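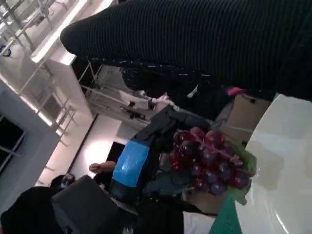
Words by Ilango Gounder | Tables and Plates gallery

Print this page | E-mail this page

Grapes and a white plate

This part of the gallery is about one bunch of red grapes, one large white plate and the green mat they share. It follows the pages on bread boards and on fruit bowls, and like those it deals with ordinary things that most people have in a cupboard or can buy without much trouble. The notes are longer than usual as several readers wrote in after the fruit bowl page to ask about grapes in particular.

I keep a small study table in Bullham, and have done since I came back from Abu Hammour, where I taught evening classes in still life and table setting. The classes had very little storage. We used a few plain plates over and over, and changed the fruit. I got used to working that way and have never gone back to the trolley full of china I had before.

The grapes

Red grapes are a good colour to work with. In the picture at the top they run from a deep burgundy to something nearer violet, and each one has its own small bright spot of light. There is a pale green, leaf-like base under them, which shows at the side and lower edge of the bunch. A little green next to dark red fruit makes the red look richer. If your bunch has no leaf, a folded piece of green paper napkin will do, or a lettuce leaf if you are going to eat the fruit straight away.

A smaller bunch is easier to place than a big one. When I buy grapes for the table I look for a stem that branches well, so that the fruit spreads a bit when it is put down. Very tight bunches sit up like a fist and roll over. If a bunch will only lie one way, let it, and turn the plate to suit.

Lift grapes by the stem if there is enough of it. If there isn't, take the whole bunch from above with a loose hand and lower it until the bottom grapes touch. Dragging it across a plate pulls off the ones underneath and leaves them behind.

Wash them the evening before and leave them on a cloth. Grapes bought ready washed still want a rinse. Snip out any soft or split ones with scissors, close to the branch, and turn the gap to the back. I used to leave these in for a natural look and always regretted it by the afternoon.

The plate

The white plate is a large rectangle with rounded corners. The glaze is shallow and softly swirled, and you can make out the swirl best when the plate has nothing on it. It takes the light from the room and gives a fair amount of it back, so whatever you put on it ends up lit from below as well as above.

A rectangular plate asks for a different arrangement from a round one. On a round plate people put the fruit in the middle and stop. On a long plate the middle looks odd. I would put a bunch of this size towards one end, stem pointing inwards, and leave the rest clear or set a piece of cheese at the other end. The corners can stay bare.

White shows everything. Finger marks come up grey on a shiny glaze, and grape juice dries to a faint pink ring. Wipe it with a cloth wrung out in warm water with a drop of vinegar, then a dry one. Tea towels that have been through the wash with fabric softener leave streaks.

The class in Abu Hammour had the use of a store room with 40 plates in it, of which we used perhaps six. White was always the first to go from the shelf. Blue came second, and the patterned ones hardly moved. I have nothing against a pattern, but it does a lot of the work for you, and beginners do better when they have to place the fruit with some care.

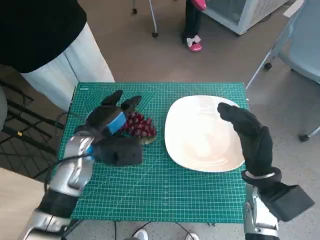 Dark red grapes on the green mat, with the large white plate next to them.

The mat

The green mat is a self-healing cutting mat of the sort used for paper and fabric, with a fine white grid and diagonal guide lines printed on it. I recommend one to anybody who lays out food or objects for drawing. The grid tells you when a plate is square to the table, which the eye is surprisingly bad at judging, and if something has to be taken away and put back you can note which squares it covered.

Green is also the right sort of background for red fruit. On a dark wood table the same bunch would sink a little. On a white cloth it would stand out sharply but the plate would be lost. With green underneath you get both, the white shape and the red one, and neither needs moving far from the other.

A few notes on keeping a mat in good order:

Store it flat. A mat left rolled up or leaning against a radiator will curl, and it is hard to get it flat again.

Keep hot dishes off it. Heat does more damage than a knife.

Clean it with cool water and a little washing-up liquid. Rinse and leave it to dry on the table.

Keep one mat for food and another for craft knives and glue. Put a mark on the back with a pen so they don't get mixed up.

Fruit beside the plate

Most people put the grapes on the plate at once. Try them beside it first. With the bunch on the mat and the plate clear, you can compare the two sizes and see how much of the plate you will need. It often happens that the fruit wants a smaller dish, and it is better to find out before everything else is laid. I also like it as an arrangement in its own right, for drawing. The rounded corner of the plate makes a long easy curve and the grapes are all short ones.

For those drawing from this page, start with the corner of the plate and the outside edge of the bunch. Leave single grapes until later, and don't try to put in every one. Mark the bright spots early by leaving the paper bare, as it is difficult to get them back once the red has gone on. Coloured pencil suits the subject. The violet grapes want a blue laid down first and the red over it.

Light

A room with ordinary daylight or an overhead lamp is enough. If the glare on the plate is too strong, turn the plate a few degrees before you go hunting for a different lamp. People at the Saturday group in Clonon hang tracing paper over the window, which works well and costs very little.

Where to find similar things

Sukis in Bullham keeps plain white plates in several shapes, and will order a rectangular one if it is out of stock. Cutting mats are sold in art shops and fabric shops. Market grapes are cheaper in August and the bunches have better stems.

The next page in the gallery will cover pears on a dark cloth.

67 shares | 3 comments

Contact | Copyright Ilango Gounder, Tables and Plates | Back to top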